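Furniture and Interiors, Unit 4: Tables, Desks and Why They Wobble
Notes by Sunee Nilsuwan, revised July 2018

Hi all. These are my notes from the session, tidied up a bit for anyone who missed it. Bring a tape measure next time, please! A real one, your phone doesn't count.

We started with height. Most desks you buy end up near the same number, and it suits tall people fine. If you're short, your shoulders creep up while you type and by lunch your neck hurts. I spent years at my old Wunberg desk blaming the chair. What you want is elbows at your sides, bent to a right angle, hands landing on the keys. Measure from the floor to your elbow and write it down -- you'll need it for the homework.

Then legs. A four-legged table is the one everybody draws first, and it will rock on any floor that isn't flat (so, most floors). Three legs never rock, but lean on the wrong spot and the whole thing tips. A single central column gives your knees lots of room, and then all the work moves to the foot. Too small a foot and your coffee goes over.

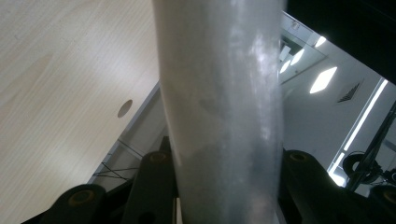 Somebody asked about tops. Solid wood moves with the seasons, mostly across the grain and hardly at all along it. If you screw a wide solid top down tight, it can split, and I have a Ratanaporn side table at home that did just that, with a bang, in the middle of dinner. Use slotted holes or little clips so the wood can slide. Plywood moves much less, so you can relax there.

Spans next. A long top held only at the ends will sag, slowly, and you notice it the year you put a printer on it. You can go thicker, add a rail underneath, or move the supports in. I like the rail. It's cheap, and you only meet it when you cross your legs.

Homework: pick one table you use every day and draw it from the side and from underneath. Yes, get on the floor! Mark every joint you can find, and put your elbow height next to the height of the top. The Hidanska reading is pages 26 to 41, and you can skip the part on varnish, we'll do that in Unit 5.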